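3.2 Cell layout and fixed equipment

The refrigerator cell is one of four kitchen cells used in the study and the only one in which the robot has to work around a swinging door. We describe it in more detail than the others, as most of the stoppages reported in Section 5 came from it.

The robot is a two-arm mobile unit assembled at Solcombe, with a parallel gripper on each arm and a camera at the head. The arm covers and gripper housings are white. Each gripper is fed by a single thin black cable that leaves the housing at the rear and runs back to the forearm in an open loop. The loop is needed for full wrist rotation, but it is also the part of the arm most likely to touch something. In the first weeks we tied it close to the housing and lost two connectors to strain. The tie was then removed and the cable length set by hand with the wrist at both ends of its travel.

The robot's working position is on a dark floor covering laid over the tile in front of the refrigerator. The covering serves as a visual reference for the operator when the base is parked. Parking is done by eye against its border and then corrected with the head camera. A position is accepted if the door can be opened fully without the outer bins passing over either gripper in its rest pose. When the cell was first set up this check was skipped, and the door struck the right gripper on the second day.

3.3 Stocking the refrigerator

The refrigerator was stocked with ordinary household goods so that the gripper would meet a range of shapes and surfaces. Paper cups and small dishes go on the shelves. Bottles, small cartons and a packet go in the door. Three water bottles with teal caps are kept in a row in the door bin in every layout and serve as a fixed set for comparing grasps between days. Plates and bowls are changed between blocks of trials, and their contents are changed with them.

We did not fix the shelf position of each item to the centimeter. The operator works from a printed sheet that gives the shelf and the side, and small differences from one stocking to the next are accepted. Pitchers and other tall items are kept at the back of the top level, where the fingers have the least clearance. They are not grasp targets in this study.

Figure 4 gives views from the robot's working area, two with the refrigerator open and one taking in the seating next to it. 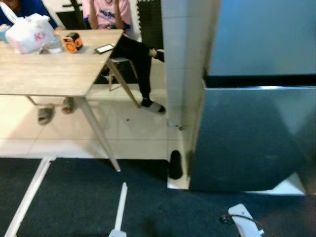
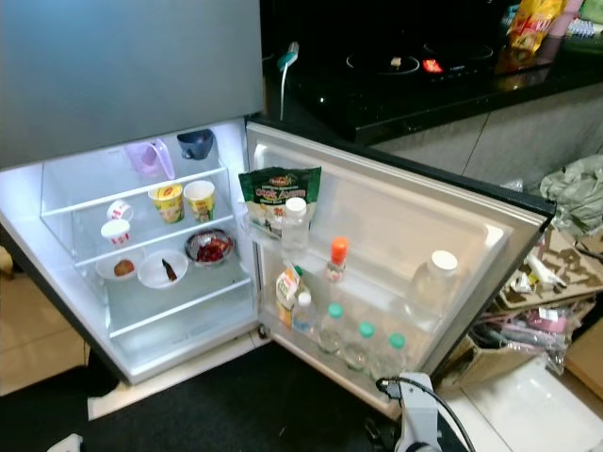
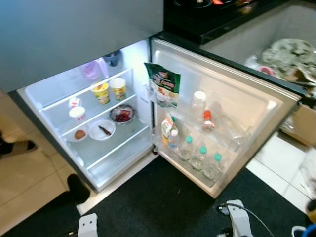

Figure 4. The refrigerator cell from head height. Top: refrigerator closed, with the table and seating beside it. Middle and bottom: refrigerator open, with two arrangements of dishes on the shelves. Parts of the robot are visible at the lower edge of each view.

3.4 Daily checks

Each working day began with the same set of checks, carried out by one operator and signed on the cell sheet. The procedure was written by Shona Semple after the first block of trials and was changed only once, on 2 Nov 2021, when the cable check was moved ahead of the gripper check.

The cable check is done with the arms powered down. The operator follows each loop with a finger from the gripper housing to the forearm, looking for flat spots and for grit picked up from the floor. The wrist is then turned by hand to both limits. If the loop pulls tight or catches on the housing, it is reset before power is applied.

For the gripper check, the arms are powered and each gripper is opened and closed five times with nothing between the fingers. The finger pads are wiped with a damp cloth and dried. Condensation from cold bottles was a steady nuisance. It carried dust onto the pads, and by the end of a long session the pads held smooth plastic less well than they had in the morning. We added a second wipe at midday, and the drop was smaller from then on.

The head camera is checked last. With the door open, the operator compares the live view with a saved view and adjusts the head tilt until the shelf fronts line up. The light inside the refrigerator is much brighter than the room. Under automatic exposure the white inner walls washed out and the clear shelves were hard to find. We fixed the exposure for the open-door part of each trial and let it return to automatic when the door was closed. The change takes less than a second and is handled by the Cindo control software without action by the operator.

3.5 Repairs and lost time

We logged 3,226 trials in this cell, of which 2,310 ran from start to finish without the operator stepping in. Stoppages were assigned to one of three causes: grasp failure, door handling, or hardware. Grasp failures were the largest group and are treated in Section 5. Hardware accounted for 86 stoppages, and 19 of these needed a replacement part.

Most of the replaced parts were finger pads. The rest were gripper cables and one wrist cover, which cracked when the arm was driven against the edge of the counter during a manual move. Spare pads and cables were supplied by Boonchu and kept in a drawer in the next room. A pad can be changed in a few minutes with the arm in place. A cable change takes longer, as the housing has to come off and the gripper has to be zeroed again before the next trial.

Door-handling stoppages fell after we changed the pull. At first the robot drew the door straight back toward the base, which loaded the wrist sideways as the door turned on its hinge. The later version follows an arc fitted to the hinge position. The arc has to be measured again whenever the base is parked more than a few centimeters from its usual place. We did this with the Plarnutari calibration routine, which moves one fingertip to three points on the door edge and solves for the hinge line. Operators found the routine slow, and on several days it was run only after a first failed pull. Those failed pulls are counted in the totals above.

Door load also mattered. With full bottles in the bins the door took more force to start and swung further once moving. We did not model this. Instead the pull speed was set low enough to suit the heaviest load we used, at some cost in trial time.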